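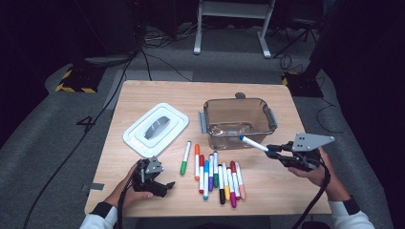 Spin it first, Senad Jurić told us, and keep your mouth shut while it spins, your ears will find a bad wheel before your eyes do. So there we were, a bunch of grown cyclists in club jackets, leaning over a truing stand and holding our breath. I heard nothing. The woman next to me heard it right away, a tiny tick once per turn, and got a nod for it. I was jealous for the rest of the morning.

Tomić opens its doors once a year, on 9 July 2018 this time around, and I've wanted to go ever since I bought my first secondhand set of their wheels. They make wheels and they make one frame, the Cukell, and they do all of it in a long low building at the bottom end of Stesine, between the rail line and a bakery that I can recommend very highly (get the cheese ones, and get there before nine). I rode over from the station with a bag on my back, which was a mistake in that heat, but I wasn't going to show up at a bike factory in a taxi.

You sign in, you get a paper badge, and then you are pretty much let loose until the first tour leaves. Ours had 21 people on it, which was a squeeze in the lacing room. The rims come in drilled. The hubs are machined on site, and we got to stand at the end of the line where they come off with that oily shine on them. I could have stayed there all day. The noise is terrific, so most of the explaining was done back out in the corridor, and I missed a good part of it because I was still looking through the door.

The lacing itself is done by hand, every wheel. I had read that and not quite believed it. The builders sit on tall stools with the hub in their lap and the spokes fanned out, and the speed of it is just lovely to watch. They chat while they do it! One of them was telling a long story about a wedding and never once looked down. After that comes tensioning, then they push down hard on the rim from both sides, then back in the stand, then it all gets checked again by somebody else. If the second person doesn't like it, it goes back to the first with a strip of red tape on it. There were three with red tape while we were in there and I tried very hard to see what was wrong with them.

On to frames. The Cukell weighs 1,625 grams in the middle size, unpainted, and they let you hold a bare one. It's steel, so that's light, though the weight was the least of it for me. The fillets where the tubes meet are so smooth that you have to touch them to believe there's a joint in there. Jurić said they get asked every year for a disc version and every year he says next year. He said it with a grin so I have no idea whether to start saving.

Last year they built 900 pairs of wheels and a good deal fewer frames. I asked how many of those wheels come back, and I liked the answer a lot. Plenty do, he said, but mostly because people hit things. There's a shelf of the worst ones by the back stairs, with a wheel shaped like a potato chip that somebody rode home on for 10 miles with the brake open.

Lunch was soup and bread at long tables out back, in the shade, and that was where I got talking to a couple who had done the Julen ride the weekend before. If you don't know it, the Julen is the climb that goes up behind the town, and the loop over the top and back along the river is what everybody here rides to test anything. They'd had fog at the top and sun on the river. They drew me the route on a napkin, including a shortcut past a farm with a dog, and I still have the napkin.

In the afternoon you could take one of the demo bikes out. I waited almost an hour for a Cukell in my size and it was worth every minute. I only had it as far as the first bend of the Julen proper, as they want them back by four, but oh, that bike. It climbs like it's curious what's up there. Coming down I kept braking for corners that didn't need it. My own bike felt like a gate on the way back to the station, poor thing, and it hasn't done anything wrong.

A few practical notes for anyone thinking of going next year. Parking is bad, so ride or take the train. Wear closed shoes or they won't let you into the machine room, and a man in sandals had to sit that part out. Bring cash for the seconds table, where they sell rims with cosmetic marks. I picked up a pair for a winter build. The plan is to lace them myself and have them under me by December, listening for the tick.

The wheelbuilding class in the evening was full by the time I got to the sign-up sheet. It goes up on the wall next to the front desk first thing, before the tours. Put your name on it before you go anywhere near the bakery.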